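How a Curling Sheet Works

Curling is a team sport played on a long strip of ice called a sheet. Players slide heavy stones toward a target at the far end. The target is called the house, and its center is the button.

The ice is not smooth. Before a game, a worker sprays drops of water over it. The drops freeze into bumps called pebble. A stone rides on top of the bumps, so there is less rubbing and it travels farther.

The player turns the handle a little when letting go. The turn makes the stone follow a curved path, or curl. Two teammates may sweep in front of the stone. Sweeping warms the ice slightly, and the stone goes farther and straighter.

The Lusville rink has 2 sheets. Its February youth league, the Truven Cup, is open to beginners.

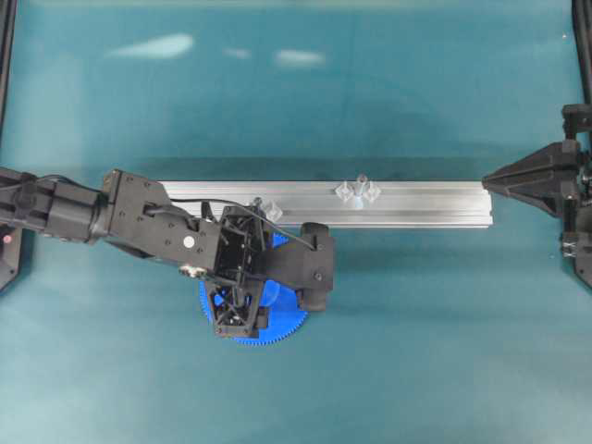 Three small clear plastic parts on a silver aluminum rail.

A team scores one point for each stone that is closer to the button than the other team's best stone. Only one team can score in each round. A round is called an end.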